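Notes for the club evening talk, Sunday, March 15, 2026

Winching at Plostov: what changes this season

Start with last August. We had 1287 launches for the year, 139 of them in that one month. Pause for anyone who was on the retrieve truck.

Slide 2. Cable breaks. Most came in the first 300 feet of the climb. Go over the recovery again: nose down, wait for the speed, then decide whether to land ahead. Don't hurry this bit, we have new solo pilots in the room.

Slide 3. Weak links. Check the colour against the card in the cockpit before every launch. If the link looks worn, change it. Spares are in the Gisto box on the launch bus.
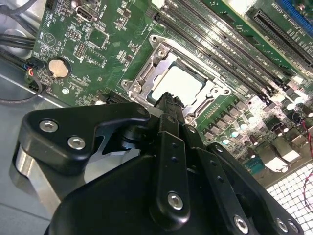
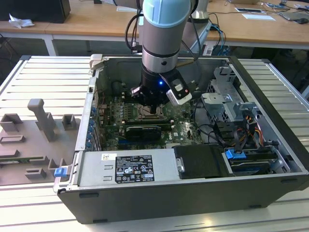
Slide 5. Launch speeds. The Suren wants at least 60 knots once it is in the full climb. The Niven is happier a bit slower. If you are too fast, signal early and be ready to release.

Slide 6. Crosswind. Lay off into wind in the top half of the launch so the cable drops on our side of the fence. The farmer has been patient with us. Ask him before walking into the crop.

Slide 7. Radio calls. Glider type, single or dual, link colour. Keep it in that order. Wait for the winch driver to answer before "take up slack".

Questions. Someone will ask about the new cable. It is ordered and we don't have a date yet.

Tea after, then check flight sign-up at the back table.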